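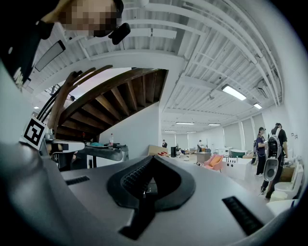 Speech heard across a shared workroom loses clarity mainly through late reflected sound, and the share contributed by the ceiling is the hardest part to estimate from drawings alone. Floor plans record walls and openings with some care. Ceilings are usually given as a height and a finish code, with no indication of relief. A white ribbed ceiling, like the one behind the grey casing in the view at the head of this section, would be entered in most building records under the same code as a flat painted one. The two do not behave alike. Ribs scatter energy in the band where their depth and spacing are comparable to the wavelength, and below that band the surface acts as a plane. The present survey therefore recorded ceiling relief as a separate variable, with rib depth and spacing measured by hand at each site.

Rooms and measurement

Measurements were made in 30 rooms used for bench work, light assembly, and craft teaching. All were in ordinary use during the survey period, and none had been treated for sound beyond what the original builder supplied. Rooms were accepted if the floor plan was close to rectangular and if the longest dimension was less than three times the ceiling height. The Skirkgate annex was accepted with its partition open; the closed condition was measured but is not reported here, as the resulting spaces fell outside the shape limit.

In each room the source was placed at talker height at one end of the main bench. Receivers were set at five positions along the bench line and off to one side, with the off-line positions chosen to keep clear of shelving. Impulse responses were captured with the Tapsell sweep routine and checked on site for clipping and for low signal in the lowest octave. Where a check failed, the sweep was repeated at the same position before the source was moved. Background noise was logged with ventilation running, this being the condition in which the rooms are used.

Furniture was left as found. Earlier work by Mikkelsen and Gautier cleared all bench tops before measuring, which makes rooms easier to compare but removes a surface that matters at short range. A bare bench top returns a strong early reflection to a listener seated across from the talker. The same top covered with open containers, cloth, or loose packing returns less of it, and the difference is large enough to move the clarity index at the nearest receiver.
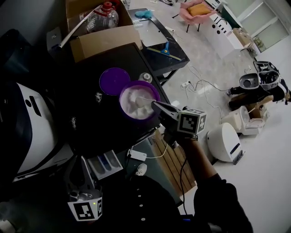
The effect falls off quickly with distance. At the second receiver it was within the repeat error of the method in most rooms, and beyond that it could not be separated from changes in source placement. For this reason bench coverage was coded only as low, medium, or high, by inspection, and enters the model as a correction to the nearest position. Two observers coded each room separately. Disagreements were confined to the boundary between low and medium and were settled in favor of the lower code.

Decay times were taken from the early part of the curve. The later part was unreliable in rooms with open stairwells, where energy returning from the adjoining space bends the curve upward and lengthens the fitted value. Seven rooms showed this bend clearly. They are kept in the main analysis, with the fit range shortened, and are dropped in the sensitivity check described by Tosh in the supplement.

Talker posture

Standard sources radiate as though the talker were upright and facing the listener. Bench work rarely meets that condition. A person attending to something on the bench bends at the waist and neck, so that the mouth points down at the work surface and the direct path to other listeners leaves from the side or top of the head (Figure 2). High-frequency level along the direct path drops, while the reflection from the bench top gains. The reverberant level changes very little, as total radiated power is nearly the same in either posture. The ratio of direct to late sound therefore falls even when the talker does not lower the voice.

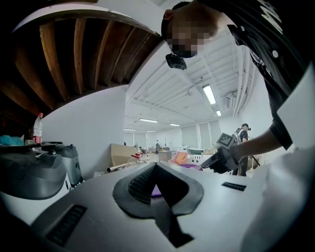
Figure 2. Forward-leaning posture, with the head bent down and one bare forearm extended. Face masked.

To represent this condition the source was pitched downward on its stand and the full set of sweeps repeated. The Firkus mount used for the purpose holds a set angle without drift, but its base plate is wide and adds a small reflection of its own. This was measured with the mount alone in a quiet room and subtracted from the nearest-receiver data. No correction was needed at the remaining positions.

Results were consistent in direction across the survey. Pitching the source down reduced clarity in every room, with the greatest loss where the ceiling was flat and hard. Ribbed ceilings showed a smaller loss. One reading is that scattering spreads the energy reflected upward off the bench, so less of it arrives at the far receivers as a distinct late group -- though rib depth and room height are correlated in this sample and the two cannot be fully separated. Pruvost raised the same difficulty in connection with the Grinetti workshops, where the deeper ribs were all found in the taller rooms.

Hair, collars, and anything worn at the chin or chest were ignored. Their influence on radiation is confined to the highest octave, and ventilation noise masked much of that octave in the rooms with ceiling-mounted supply. The pitched-source values should be read as an estimate for a still talker. A person working at a bench moves continually between upright and bent postures, and listeners will often catch the stressed words during the upright intervals. Weighting the two conditions by time would require posture records, which were not collected. Tanguy's weighting scheme for classroom talkers could be adapted, but it assumes a fixed facing direction and would need to be refitted.

Library > Building Acoustics > Working Papers > Shared Workrooms > Methods and Posture
August 2023
Reading time: 5 min
Print this page | E-mail this page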